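About us

Fendix is a small company for clearing and tidying of desks, cabinets and shared rooms. We started in November with one client, the Hofstetter office, and today we are a team of 23 people. Our founder, Thắng Vũ, still goes out with the teams and still carries the bags down himself.

Most of our work is with small things. Big furniture is easy to decide about, but the top of a cabinet collects packets, wrappers and boxes for years, and every one of them must be taken in the hand once. We put a lined bin directly beside the furniture, so the way from the surface to the bag is short.

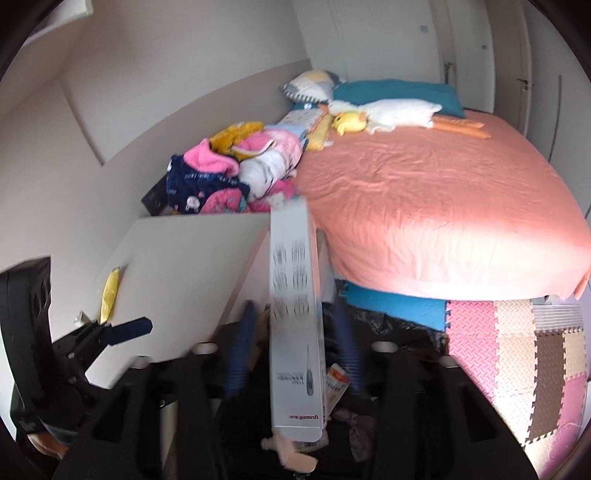
A long white yuwell box, with the smaller packets still to sort.

Boxes from health devices we treat with some care. Before such a box goes away, we look inside for the instructions and the guarantee paper, and we ask the client if the device is still in use. If yes, the papers go in one envelope with the name of the device on it. The box itself is usually not needed – but the client decides, always.
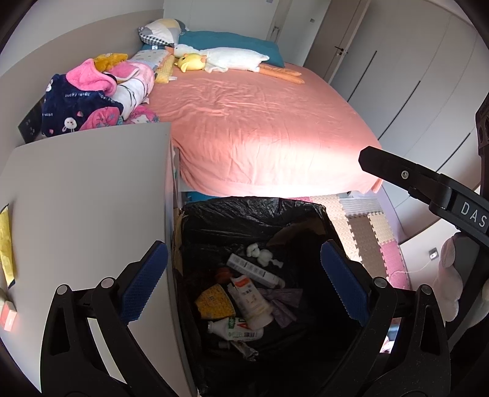
What goes in the bag is also a question of order. Tissues and torn wrappers can go in directly. Bottles and cardboard we prefer to keep apart when the building has separate collection, and we ask about this at the first visit. Where there is only one bin, we follow the rule of the house.

We work in teams of 4, and a team stays with the same client from the first visit to the last. Last year we finished 1351 rooms. For larger storage rooms we cooperate with our partner Baditz, who brings shelves and transport.

If you want to know more, please write to our office or come by at the Dirora building, second floor. The first visit is free of charge and takes one hour.

Page updated on 21 June 2022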